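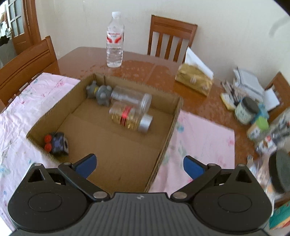 Thin Films and Surfaces
Unit 4: Colloidal Quantum Dots
Notes posted March 2, 2020

Reading before class: the Tredia handout on nucleation, first half only. The second half uses a different sign convention for surface energy and we will not need it until after the break.

1. What a quantum dot is

A quantum dot is a semiconductor crystal a few nanometers across. In a large crystal, an electron and the hole it leaves behind settle at a distance set by the material. When the crystal is smaller than that distance, the pair is squeezed and its energy goes up. This is confinement. The smaller the dot, the wider the gap between the allowed energy levels, and the bluer the light it gives off.

Cadmium selenide is the usual teaching case. Large CdSe dots glow red, mid-sized ones green, and the smallest ones blue. The chemistry is the same in every vial. Only the size changes.

2. Growing them

The hot injection method has two stages. A cold precursor is injected quickly into a hot solvent, so the solution becomes supersaturated all at once and many nuclei form together. The injection also cools the flask, which stops new nuclei from forming. After that, the existing crystals grow.

If nucleation drags on, early crystals get a head start and the sizes spread out. A wide size spread shows up as a wide emission peak. Keep these two facts together, as they come up on every problem set.

Late in the growth stage the small crystals dissolve and feed the large ones (Ostwald ripening). Stop the reaction before this sets in.

3. Ligands

Bare dots clump. Long organic molecules such as oleic acid bind to surface atoms and keep the dots apart in solution. They also tie up dangling bonds, which would otherwise trap charge and kill the emission.

The trouble comes when you want a current to pass through a film of dots - long ligands are good insulators. The common fix is to swap them for shorter ones after the film is cast. Some surface atoms are lost in the swap, and the film shrinks and may crack.

4. Quantum yield

Quantum yield is photons emitted divided by photons absorbed.

Worked case: a sample absorbs 200 photons and emits 80. The yield is 80/200, or 0.40. Adding a zinc sulfide shell raises the yield by moving the dot's surface away from the charge carriers. A shell that is too thick strains the core, and the yield drops again.

5. For next time

Problem set: questions 1 to 3 in the Flikum packet. In question 2, read the peak width at half the maximum height, and give it in nanometers. Show units at each step.

Lab sections meet in the Lustinley building, room 88. Bring safety glasses and a bound notebook.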